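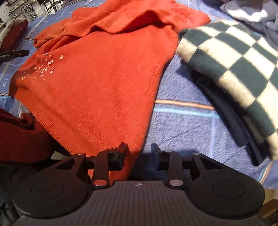 ## 4. Getting Drava to find the garment

Okay, so by now you've got Drava installed and you've imported at least one recording (if you haven't, go back to section 3, I'll wait). In this section we'll set up the part that looks at each frame and decides which pixels belong to the thing you're handling. Everything later on leans on this, the grasp point picker and the Matier planner both, so I'd take it slow the first time through.

I'm going to use a bed full of sweaters as my running case. It's a great test! You've got knits lying next to other knits, plaid sheets underneath, folds and shadows everywhere, and the fingers of the hand-held gripper poking up from the bottom of the view. If you can get a clean mask out of that, a towel on a bare table will feel like a vacation.

### 4.1 Mask out the gripper first

Do this before you touch any of the color settings. I skipped it once and spent a whole evening tuning a model that had decided a fingertip was part of a sleeve.

1. Open your recording and pick **Setup > Tool mask**.
2. Scrub to a frame where the fingers are wide open. Click **Add pose**.
3. Scrub to a frame where they're as closed as they get in this recording. Click **Add pose** again.
4. Press **Fit**. Drava works out the positions in between and paints the tool gray in the preview.
5. Drag the slider at the bottom back and forth through the recording. The gray should stick to the fingers and the linkage the whole way.
6. If it slips somewhere, stop there, click **Add pose**, and fit again.

You need at least 2 poses, and I usually end up with a few more. Shiny parts are what trip it up. Metal pins and glossy fingertips catch the light and turn nearly white for a few frames, so the fit thinks there's a hole. Turn on **Fill small holes** and leave it on.

> **Note:** The tool mask is saved with the gripper profile and gets reused for every recording that has the same profile name. If you swap finger pads for ones with a different color or shape, make a new profile. Don't edit the old one, or all your earlier recordings will quietly pick up the new mask.

### 4.2 Pick your garment

Now the fun bit.

1. Go to **Setup > Target** and choose **Click to seed**.
2. Click once in the middle of the garment, on a part that's evenly lit.
3. Hold Shift and click on a shadowy fold of the same garment. Then do the same on any part with a different texture, such as a ribbed hem or cuff. Ribbing scores very differently from smooth knit, even when the yarn is the same color.
4. Hold Alt and click on the things that are *not* the garment: the sheet, the next item over, anything in a similar color.
5. Press **Preview**.

You'll get a yellow outline. Look hardest at the places where two similar colors touch. On an orange-red sweater with a maroon knit up against its edge, that boundary is exactly where the outline likes to wander off, and one Alt-click on the maroon usually pulls it right back.

The **Color spread** value starts at 9. I bump it up to 13 for anything bright and saturated, where the lit side and the shadow side look like two different garments to the software. Go much higher and you'll start swallowing the neighbors.

**Lint and specks.** Bits of pale fluff on a dark or bright knit show up as little holes in the mask. For planning they really don't matter, and **Ignore specks** (same panel, near the bottom) closes them up. If you're after lint on purpose, say you're training something to spot it, leave that box unchecked and seed a second target called `debris`. You can have both targets active at once. They get separate colors in the preview, and the export keeps them apart.

> **Caution:** Don't run **Ignore specks** on garments with a small printed or knitted pattern. It'll happily eat dots. Checks are fine if the squares are big, but zoom in and have a look before you trust me on that.

### 4.3 Hands, blur and other visitors

Real recordings are messy, and I like them that way. Somebody reaches in, the cloth swings, the view tilts and suddenly half the room is in it. Drava has a setting for each of these and they live in **Setup > Disturbances**.
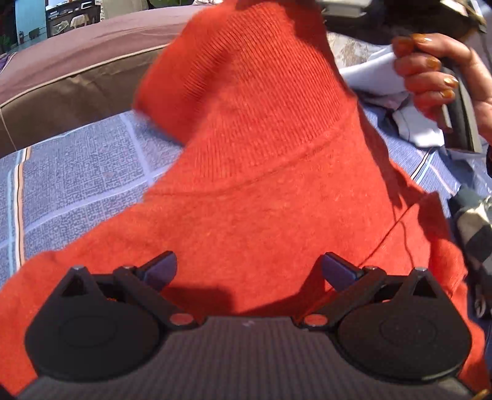

1. Check **Detect hands**. Any hand gets its own mask, plus whatever it's holding if you also check **Include held object**.
2. Set **Hand margin** to *Medium*. On *Small*, bright nail polish or a ring sometimes gets left outside the hand mask and ends up as a tiny island in the garment mask.
3. Check **Flag motion blur**. Blurry frames aren't thrown out, they just get a lower weight.
4. Under **Background**, draw a line where the bed (or table) ends. Anything past the line is never considered part of the garment, which keeps curtains, shelves and plants out of it.
5. Press **Run on clip**.

My sample clip is 215 frames long and it finishes before I've reached for my coffee, though that depends a lot on your graphics card. The progress bar turns orange for frames it isn't sure of. Don't panic if you see a lot of orange the first time!

About the line in step 4: it follows the camera, or tries to. It uses texture on the bedding to keep track of where it is, so a plaid or striped sheet works really well, and a plain white one works badly. With a plain sheet I'd draw the line again every time the view changes much.

When the garment is close up and fills most of the view, the color seeds get shaky. There's hardly any background left to compare against. For those stretches, select them on the timeline, right-click and choose **Carry mask from neighbors**. It takes the last good outline on each side and blends them, and it also pays attention to seams and the edge of the ribbing, so you want those reasonably sharp in the frames on either end.

### 4.4 Check it before you hand it to Matier

I know, checking is boring. Matier takes the mask at its word, though. If the mask says the hem runs across the bedsheet, it'll plan a grasp on the bedsheet and look very pleased about it.

1. Switch to **Review** and press the space bar. It jumps through the orange frames only.
2. Fix what needs fixing with the brush (`B`) or the eraser (`E`).
3. Press `G` to show suggested grasp points on top of the mask. They should sit on folds and edges of the garment. If they cluster out in the middle of a flat area, your edge detection is probably off, so go back to **Target** and add a seed on the hem.
4. Pick **File > Export > Matier bundle**.

Leave the export format on `v2` unless you're on an old Matier build. Here's what the settings file looks like on my machine, in case you'd rather type than click:

```yaml
target:
 name: sweater
 color_spread: 13
 ignore_specks: true
tool_mask:
 fill_small_holes: true
disturbances:
 detect_hands: true
 hand_margin: medium
 include_held_object: true
 flag_motion_blur: true
export:
 format: v2
```

Drop it in the recording's folder as `drava.yaml` and it overrides whatever you clicked. Yes, even if you clicked it afterward. That one has caught me more than once.

> **Caution:** The grasp points you see in **Review** are 2D suggestions. They know nothing about depth or how hard your gripper squeezes. Never send them straight to a moving arm. Run the bundle through Matier's reach check first, with the arm powered off, and keep the stop button within reach when you go live.

### 4.5 When it goes wrong

**The outline flickers from frame to frame.** Turn up **Smoothing** one notch at a time. Too much and the mask lags behind when the cloth moves fast.

**Two garments come out as one.** Alt-click on the second garment in a frame where both are well lit. If they're really the same color, seed the other one as its own target, and the two will push back against each other.

**The mask vanishes for a stretch.** Look at the tool mask. Nine times out of ten the fingers have opened wider than in any of your poses, and the fit has gone looking for them in the sweater.

**Hands aren't found at all.** You're probably missing the hand model. It's a separate download in the Mwakyusa model pack (section 2 has the install command). Restart Drava after you add it.

**The background line drifts.** Aleksi Mäkelä wrote a patch for this and it's in the nightly build. It should land in the regular release in September. Until then, redraw the line where it starts to slide.

If you're still stuck, save a support bundle from the **Help** menu and send it to the Gustura support desk along with your `drava.yaml`. Include the gripper profile too, please! Half the time that's where the trouble is, and without it they can't rerun your clip.

Once your export goes through without orange frames, open Matier and carry on with section 5, where we load the bundle and plan the first fold.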